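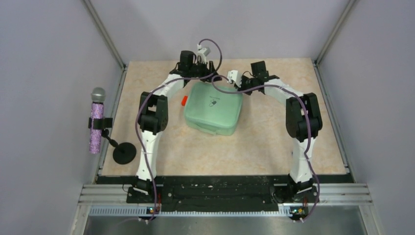

Home Courses Handouts Reading lists Contact
Search this site Enter a word or phrase

Salt and the Towns It Built: Notes for Week 2

Last week we looked at how people get salt out of the sea, out of brine springs and out of the ground. This week we follow it up the road and ask what happened to the places where it was made, stored, taxed and sold. I love this part of the course, and I hope you'll see why by the time we reach the warehouse accounts!

Why salt mattered so much

Before tins, ice houses and refrigerators, salt was the main way to carry food from one season into the next. A family that killed a pig in late autumn needed salt that same week. A fishing port needed it in far greater amounts, and at exactly the right moment, as oily fish like herring spoil very quickly. Cheese needs it, butter keeps better with it, and hides were often salted before they went to the tanner.

So when you read a list of goods in a port book and your eye slides past "salt, white" and "salt, bay", stop and go back. Those two entries tell you what sort of trade the town was doing. White salt was finer and usually came from boiled brine. Bay salt was coarse, made by sun and wind in shallow coastal pans, and often grey with a little of the clay it was raked from. Fish curers often liked it for that very coarseness — it dissolves slowly and draws the water out over a longer time.

The pan and the fire

Boiling brine eats fuel. Sea water holds only a small share of salt by weight (three and a half parts in 100, as a rule of thumb), which means an awful lot of water has to be driven off for every sack. Brine springs can be far stronger, and that is why inland salt towns could do so well, even a long way from the coast.

Look for the signs of this on a map. Woodland near a boiling town was often cut on a cycle, with the young growth taken for fuel and the stumps left to sprout again. Where coal was close at hand, the pans could be made larger. You'll often find the word for "ash" or "cinder" in the names of lanes on the downwind side of a works, and it's great fun to go hunting for them.

Our case study: Gernon and Gelau

The two towns in your map pack make a lovely pair. Gernon sits on the estuary and made bay salt in clay-lined pans. Gelau is a day's walk inland, over the Cuesta ridge, and boiled brine from a spring at the bottom of what is now the market square. They sold to different people for most of their history and hardly got in each other's way.

Gernon's season was short. A wet summer could ruin it, and the pan-holders kept stock back in good years to sell in bad ones. The long low sheds by the quay were built for this, with sloping floors so that the bitter liquid could drain away. One shed was said to hold 1,000 sacks when full. Do treat that number with care, as it comes from a petition asking for lower duty, and people asking for lower duty like a round figure.

Gelau worked through most of the year. Its accounts are wonderfully detailed, right down to the egg whites and ox blood stirred into the brine to bring the dirt to the top as a scum (yes, really). The boilers were paid by the pan and the carriers by the load, and the rate for the ridge road goes up sharply every winter.

The road over the ridge

Carriers used packhorses long after carts were common on the flat. The ridge road is steep on the Gelau side and was sunk deep by use, in one stretch well below the level of the fields. There were 70 licensed carriers at the height of the trade. They took salt out and brought back grain, cloth and, quite often, news. Several of the inns along the way grew up at the points where loads were checked and the toll was paid.

Smuggling followed the tax, as it does everywhere. When the duty rose, the number of carriers who claimed to have lost a sack in the ford rose with it. Read the court rolls in the pack with that in mind and see which excuses turn up twice.

Before the next class

Read the Gelau account roll for September in translation, and compare it with the Gernon petition. Mark every entry that deals with fuel. Then look at the street plan of Gelau and try to work out where the boiling houses stood before you turn to the key on the back.

The longer reading is the chapter on fish curing in the Drultadus reader. It's a bit dense at the start, so begin at the section on barrels — the earlier pages make much more sense once you've read it.

Bring a pencil and the large map. We'll be drawing on it.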